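How to Sew Your Own Pocket Notebooks

Posted Thursday, March 1, 2012
Filed under: Paper, Beginner projects

I made my first sewn notebook for a trip to Grirnesmont and I have not bought one since. They are quick, they lie open nicely on a table, and you get to pick the paper yourself, which for me is half the fun! If you can thread a needle you can do this one in an evening. 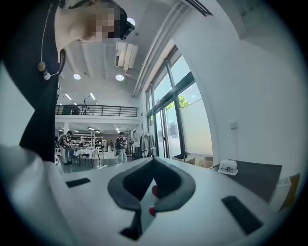
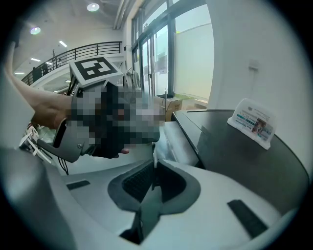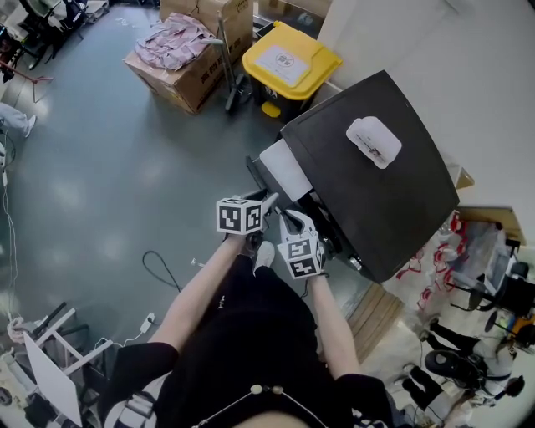 The binding is called a three-hole pamphlet stitch. It's the simplest sewn binding I know, and it holds up far better than staples. Mine from last September has been sat on, rained on and dropped down a flight of stairs, and every page is still in it.

What you need

Six sheets of letter-size paper for the inside
One sheet of heavier paper or light card for the cover
Strong thread, 14 inches of it
A needle with a blunt tip
An awl or a big pushpin
A ruler, a pencil and a sharp craft knife
Something to fold with (a bone folder if you have one, the back of a spoon if you don't)
Two binder clips
An old phone book or a thick pad of scrap paper

For the inside I like the Breva cream paper. It takes fountain pen without much fuss and it folds without cracking. Plain copy paper is fine too, and I'd use it for your first try. The thread I use is waxed linen from Gunn, in the rust color, but button thread run across a candle a couple of times works just as well. Skip ordinary sewing thread. It's thin enough to cut right through the paper when you pull it snug.

If you want lines or a grid, print them before you fold anything. Set the page scaling to 100 percent or your margins will wander, and run one test sheet on both sides first. I forget the test sheet every single time and I always regret it.

Step 1: Cut and fold the pages

Cut each sheet in half across the short way, so you have two pieces that are each half a letter page. Fold every piece in half, short edge to short edge, and run your folder along the crease. Do them one at a time. I know it's tempting to fold the whole stack at once, but you get a fat rounded spine that never quite closes.

Nest the folded sheets inside each other and tap the spine on the table until they settle. This stack is called a signature, and now you can say that word to people at parties.

Step 2: Make the cover

Check the grain before you cut. Bend the card gently one way, then the other. One direction will feel springy and the other will give easily, and you want the fold to run along the easy way. Score the fold line with the ruler and the back of the knife, then fold. Leave the cover a hair bigger than the pages for now. It all gets trimmed at the end.

My favorite covers come from old calendars and road maps. The Caltum sample packs are lovely if you want solid colors, and you can cut two covers from each sheet if you plan it out.

Step 3: Punch the holes

Open the signature flat inside the open cover, with the inside of the middle page facing you, and rest the whole thing in the open phone book so the spine sits down in the valley. Clip both sides. Mark the center of the fold in pencil, then mark a point an inch in from the top and another an inch in from the bottom.

Push the awl straight down through each mark, all the way through the cover. Straight is the hard part! If the hole comes out to one side of the spine, pull back and try again with the awl held more upright.

Step 4: Sew

Go in through the center hole from the inside and leave a tail of a couple of inches. On the outside, run up to the top hole and go back in. Now, on the inside, skip past the center and go out through the bottom hole. On the outside again, come back to the center hole and go in.

You should have both ends of the thread on the inside, one on either side of the long stitch. If they are both on the same side, pull the needle out and swap one over. Tug gently along the line of the spine, never straight up toward you, which tears the holes. Tie a square knot over the long stitch and trim the ends to half an inch.

If you'd like the knot to show on the outside, just start from the outside. I tie those ones in a bow and leave the tails long for a bead.

Step 5: Trim

Close the notebook and leave it under something heavy overnight. In the morning, lay the ruler along the open edge and cut with a fresh blade, using lots of light strokes. Pressing hard drags the middle pages and gives you a slanted edge — ask me how I know. Then do the top and bottom.

Making a batch

Once you have the hang of it, cut a strip of card the height of your notebook and mark the three holes on it. A 200-sheet pack of paper goes a long way, so keep the strip with it and you won't have to measure again.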